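Kitchen and Common Room Refresh, Odgate House: Progress Report to the Valentini Fund
June
By Nazma Kumarasinghe
Print this page | E-mail this page

You gave us 3,925 dollars to make the shared kitchen a place people would eat in on purpose. We have spent 2,025 of it. Arif Siddiqui has the receipts, including the one that went through the wash.

The big money went on the sink, the tap and a new run of shelving from Gronberg. The sink is in. The tap is in too, after a short period when hot was cold and everyone became very philosophical. The shelving came with one bracket missing and a second set of instructions for a different shelf. Gronberg has promised the bracket by the end of the month, and until then the top shelf holds only things we don't mind losing.

Tables and tableware took another 415, already counted in the total above. The old cutlery drawer is retired. It had reached the stage where you opened it, took whatever came out first and ate your soup with that. Knives, forks and spoons now live in a wicker tray with compartments, out on the white table. Arif wanted labels. I said people know what a fork is. We have agreed to review this in the fall.

Sorting the cutlery at the white table:
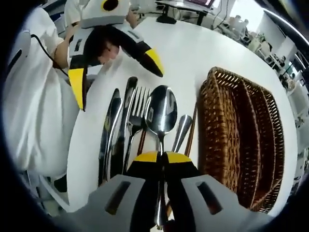
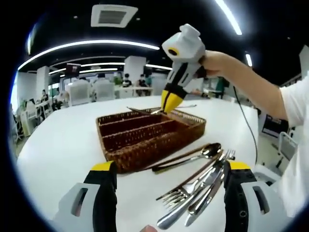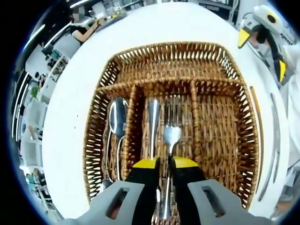
Teaspoons remain a problem. They leave the kitchen in mugs and come back in their own time, so I would like to put 100 dollars of what is left toward replacements, if the Fund has no objection. Chopsticks have no assigned compartment yet – opinions are stronger on this than I expected.

Still to do: paint the wall behind the stove, fix the pantry door, and get a price from Tornent for the extractor fan. Their first quote was for a fan suited to a small hotel. Arif has gone back to them with a photograph of the stove and a ruler for scale.

We expect to finish inside the grant. Please send any questions to me, and any spare teaspoons to Arif.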